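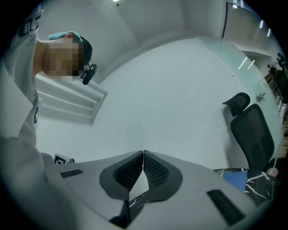
Teodor Voicu
Redator técnico, secção de interiores

Aurel Costache trabalha com bancadas escuras de veio branco há tempo suficiente para desconfiar da palavra "mármore". Na oficina da Stemeck, onde falámos em junho, prefere dizer "superfície" até ver a ficha do material. "O cliente chama mármore a tudo o que é preto com riscas brancas. Pode ser pedra natural, compósito de quartzo ou laminado. A manutenção muda por completo."

A primeira verificação faz-se numa aresta. Na pedra, explica, o veio continua pela espessura; num laminado, acaba na película. A segunda é uma gota de água deixada numa zona discreta durante alguns minutos. "Se escurece, há absorção. Num fundo preto a diferença vê-se mal, e por isso uso luz rasante."

A luz ocupa boa parte da conversa. Com teto branco e um único ponto de luz ao centro, diz Costache, a bancada polida devolve o reflexo da luminária e esconde a gordura. Recomenda limpar de lado para a luz e secar logo com microfibra. "O risco branco confunde-se com calcário. Há quem esfregue um veio durante dez minutos."

Quanto a produtos, é restritivo: detergente neutro diluído, pano bem torcido, segunda passagem só com água. Nada de vinagre nem limão se houver dúvida sobre a composição, porque o carbonato de cálcio reage com o ácido e perde o polimento – a mancha baça que fica não sai com limpeza.

Hawi Teshome, responsável pelos registos de assistência, mostra-me a folha do último período: 1437 intervenções em bancadas, 524 das quais por perda de brilho. "A categoria inclui ácidos e abrasivos", ressalva. "Não os separávamos na ficha antiga. Na nova são 2 códigos."

Pergunto a Costache pelo selante. Aplica-o apenas em pedra natural, em camada fina, retirando o excesso antes que seque. Em quartzo considera-o desperdício – fica à superfície e marca dedadas. Sobre a periodicidade, não dá prazo. "Repete-se o ensaio da gota. Se a água não entra, deixa-se estar."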